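Two days at Osterum

December 5, 2020

I finally sat down to write up Osterum, the small music and streetwear festival I went to in October. They capped it at 1,550 tickets this year and moved most of it outdoors, so it felt more like a big yard sale with a sound system than the festival I remember.

I got there before noon on the first day and went straight to the Haugland booth. They had a run of 454 jackets and I wanted the gray one. The line took a little over an hour. They were out of my size by then – I bought a hat.

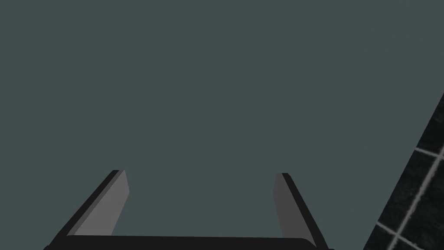

Drirkmont played the early evening slot and did mostly new songs. The bass was too loud for the first few and then somebody fixed it. Hedvig Rønning came on for the last song, which wasn't on the schedule. She stayed out by the merch tables afterward and signed posters until it got dark.

The second day was slower. I skipped the morning panel and watched the screen printing instead, then caught the Endunow set from the back. It ran 3 songs short because of the noise curfew. Food was fine. The dumplings were better on the first day.

I still have the hat. If the jacket gets a second run in the spring, I'll probably order it online and skip the line.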